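Driving into a low sun
Posted Jul 16, 2025 by the Wastlow editor
Filed under: Road skills > Seeing and being seen
Print this page | E-mail this page

Clean the windscreen inside and out before you leave. Pull the visor down before the road turns towards the sun, and slow down as you come up to a junction.

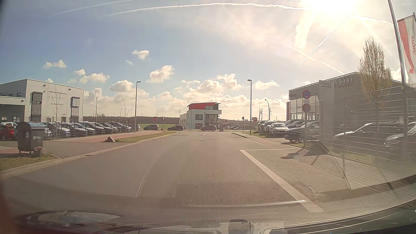
Do sunglasses replace the visor?
Use both. Glasses cut the glare and the visor blocks the sun itself.

Top up the washer bottle and replace split wiper blades. 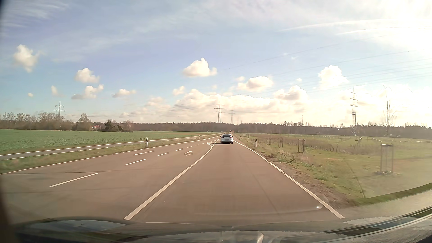 Leave a bigger gap than usual, as brake lights are hard to read in glare. With a car ahead in your lane, like the white hatchback, watch its tail lights and use the solid edge line on the right to hold your position. Drop back further if you lose either.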